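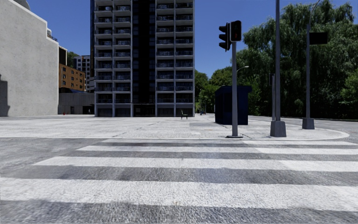 Good morning, everyone, and thank you for coming! I want to spend our time on paint. Traffic paint, the stuff under your shoes every day, and why I think it deserves far more love than it gets. Ask people what keeps a walker safe at a corner and they say signals, or speed limits, or drivers paying attention. Fine, all true. But look at these four stripes. They're a bit worn and mottled, the road surface between them is rough and speckled, and you still knew what they were the second the slide came up. (Pause. Let people look.) I have spent most of my working life on that second of recognition and I'm still not tired of it.

How I got into it. I was hired at Lutbridge to count parked cars, and on my first winter there the city handed us a box of old repainting records. Everybody else wanted the parking data. I took the box home! Page after page of somebody writing down which crosswalk got painted, what the weather was, how long the road stayed closed. Tell the story about the coffee stain only if we started on time.

Next slide: what paint is. Keep this quick. A binder to hold it together, pigment for the color, filler, and then my favorite part, the glass beads. Tiny beads, dropped on while the paint is still soft. Headlights go in, bounce around, and come back toward the driver. Pass the jar around here. Remind them to keep the lid on - last February in Prenau we were finding beads in the carpet until lunch.

Thermoplastic versus plain paint. Thermoplastic goes down hot and thick and it lasts. Plain paint is cheaper and quicker, and a small town can put it down with its own crew. I get asked which one is better at every talk, and my answer is that it depends on the street. Turning trucks chew up a corner. Snowplows scrape everything. A quiet street by a school may need very little for years.

Wear. This is the part I could talk about all day, so watch the clock. Tires don't hit a crosswalk evenly. Drivers follow each other, so you get two tracks where the white goes first, and the paint between them can look almost new. Some cities shift the bars so the wheels pass through the gaps, and I love this trick, it costs next to nothing and all it takes is somebody thinking about it before the crew shows up.

The Ingvarsson survey. Sang-wook Kong ran this one and he deserves the credit, so say his name clearly. He asked 100 people to wait at a curb and tell him when they felt ready to step out, first with faded markings and then with fresh ones. Read two or three of the comments aloud. The one from the mail carrier always gets a laugh.

What towns can do, 5 minutes at most:

Walk the crossings at night, in the rain if you can stand it. Daytime checks miss nearly everything that matters about beads.

Write down the date each one was painted. So many places don't!

Fix the road surface first. Fresh paint on crumbling asphalt comes up with the asphalt.

Close with the Grekum photos if there's time, then questions. If someone asks about colored or artistic crosswalks, say I have mixed feelings and am happy to argue over coffee. Get the bead jar back before people leave.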